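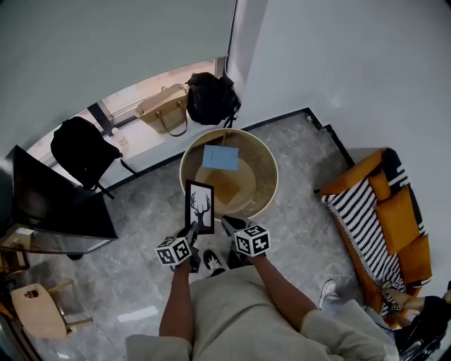

Hand-held grippers from the Kendora kit in use in a furnished room. Each gripper carries a printed marker cube. The left gripper holds a framed stag print.

Kendora releases hand-held gripper kit for recording household handling tasks

CLOSTDALE, March – Kendora has opened orders for the Kikelen kit, a pair of hand-held grippers with cameras and marker cubes, intended for teams that need recordings of manual work in ordinary rooms. The kit is sold with set-up software and a carrying case. It can be bought outright or hired by the month.

The operator holds one gripper in each hand and carries out the task at normal walking and reaching speed. Video is recorded at the tool and at head height. Position is worked out after the session from the printed markers and the motion sensors in each handle. No fixed rail, floor mat or ceiling mount is needed.

Kikelen replaces the earlier bench version, which was limited to work on a table within reach of a clamped mast. Customers had asked for a kit that could be carried between rooms and used on items at floor level, on sills and on seating. The mast has been dropped and the camera is now carried in the tool body.

The jaws close in parallel and are driven by the operator's grip through a direct linkage. There is no motor in the tool. Jaw opening is logged with each video image, and the log is written to the same card as the video. The jaws are held by two screws and can be changed on site.

Kendora tested the release version over 13 weeks in furnished rooms at its Clostdale site. Operators completed 3000 recorded tasks, including lifting flat objects, moving them in and out of open containers, and passing items from one gripper to the other. Thin, rigid items such as picture frames and card were included at the request of early users, who had reported difficulty picking them up with the bench version. Rooms were recorded in daylight with blinds raised, part lowered and fully lowered.

The tool camera looks out past the jaw, so that the near part of the gripper and the room beyond it are recorded together. Exposure is set at the start of each session and can be locked where a window is in view. Focus is fixed.

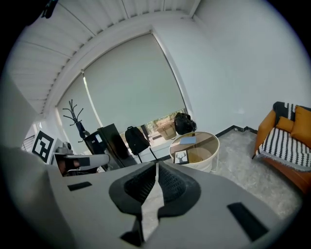
Contents and supply

Each Kikelen kit contains:
Two hand-held grippers, left and right
Two marker cubes, with fixings
One head camera and strap
4 battery packs and a charger
Spare jaw pads
One printed marker board for calibration
Carrying case

Calibration is carried out with the marker board at the start of each session and repeated if a cube is knocked or removed. The software reports a pass or fail for each tool before recording can begin.

Distribution and service are handled by Tiedemann, from its depot at 1914 Works, Clostdale. Orders placed in March will be shipped in the order received. Owners of the bench version may return the mast and base for credit against a Kikelen kit. Existing jaw pads fit the new tool. Recordings made with the bench version can be opened in the new software but cannot be merged with Kikelen sessions.

Notes to editors

Kendora designs and builds hand-held recording tools for robotics research and product testing. Tiedemann supplies and repairs measuring equipment. Price lists, hire terms and the technical data sheet are available from the Tiedemann sales desk on request.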